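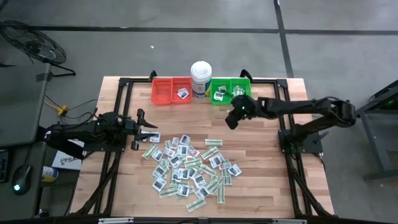
Two divided baskets at the back of a butcher-block table, with small white packets in them.

Bring Back the Intermission

Sunday, October 14, 2018

I saw a movie at the multiplex in Mevstead last weekend that ran well past two and a half hours, and I missed a piece of it. I was in the men's room. When I got back a character had died, and I had to work out which one from who was crying. I paid full price for that movie and I would have liked to see all of it.

My view is simple. Any movie over two and a half hours should have a break in the middle, and the theater should be the one to schedule it. I have thought this for years and every fall, when the long serious pictures start coming out, I think it again.

People talk about the intermission as if it were a quaint custom, like ushers with flashlights. It was a practical thing. The big road show pictures of the fifties and sixties were built around it. The first half ended on something large, a card came up, the house lights rose and an orchestra played on the soundtrack while you stretched your legs. The writers and directors knew the break was coming and shaped the story to fit. If you watch those movies at home on a good disc the card is usually still there, with the entrance music after it, and I let it play. My wife goes and makes tea.

The last place near me that did it regularly was the Wurnulus in Durnbridge, which opened with 1,599 seats and had cut itself into smaller rooms by the time I was old enough to go alone. They kept the biggest room for long features and old epics. The break was 15 minutes and the manager rang a handbell in the lobby when it was nearly over. I saw my first real epic there, a desert picture, and what I remember best after the camels is standing by the drinking fountain listening to two older men argue over whether the hero was a fool. I had never heard adults argue about a movie before. I went back in for the second half watching him differently.

That is the part I miss most. You don't get to talk about a movie while it is still open. Afterward everybody knows how it ended, and the talk is about the ending. At the halfway point you can still be wrong.
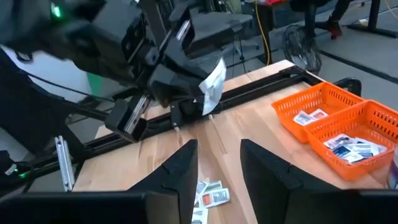
The usual objection is that a break ruins the mood. Directors say this in interviews and I take them at their word that they mean it. But the mood is being broken already, one seat at a time. Sit on the aisle at any three-hour picture and keep your knees tucked in. After the first 90 minutes there is a steady trade up and down the steps, people ducking, phones lit to find the row, whispered questions about what happened. One planned interruption would get rid of most of the unplanned ones. Plays have had intermissions for a very long time and no one says that tragedy suffers from them. Opera has two or three.

The second objection is money. A break takes time, and time means fewer showings in a day. I don't run a theater and I won't pretend to know the books. I do know that the same places show a long string of ads and trailers before the feature. I once timed it in Mevstead at 38 minutes from the printed start time to the first shot of the movie, which I admit was a bad night with a slow projector start. Take ten of those minutes and put them in the middle. Run the ads then if you must. I would also expect to sell some popcorn, given that every bucket in the house is empty by that point and the stand is right there with nobody at it.

The third objection is that modern movies aren't made with a halfway point. This one has more to it. If a film has been cut to run straight through, stopping it at a random place is a bad idea, and I have seen it done badly. A college film series I used to attend would stop to change reels whenever the reel ran out, and we once sat in the dark in the middle of a kiss. I wouldn't want some fellow in the booth picking the spot. The break should be chosen by the people who made the film, and sent along with it. If they can find the patience to approve the color of the poster, they can find one good place to stop.

I should say that I don't want a break in everything. My favorite kind of movie is a short one. There are crime pictures from the forties that run an hour and change and waste nothing, and I own a comedy that lasts 87 minutes with the credits and has never felt thin. If more movies were that length I would not be writing this. I suspect a good number of the long ones could lose half an hour and no one would file a complaint. But I have given up on that argument. Long is what we are getting, and long should come with a rest.

There is also the matter of who stays home. My mother liked movies more than anyone I have known and stopped going in her seventies, because she couldn't sit that long without getting up and was embarrassed to climb over people. She waited for things to come out on disc. She saw them all in the end, on a television in the kitchen, pausing whenever she pleased. Pausing is what people have at home now, and theaters are asking us to pay extra to give it up. I can do that for two hours. Past that point the couch starts to look pretty good, and I say that as someone who still thinks a movie belongs on a big screen with strangers around you.

The Wurnulus closed its doors some years ago and there's a gym in the front half of it. I don't know what became of the bell. The multiplex in Mevstead has a comment card in a rack by the exit, and I have now filled out 4 of them, all saying the same thing in slightly different words. I got one reply, a form letter with a coupon for a small soda. I used the coupon at the next long picture, drank the soda in the first half hour, and missed another scene.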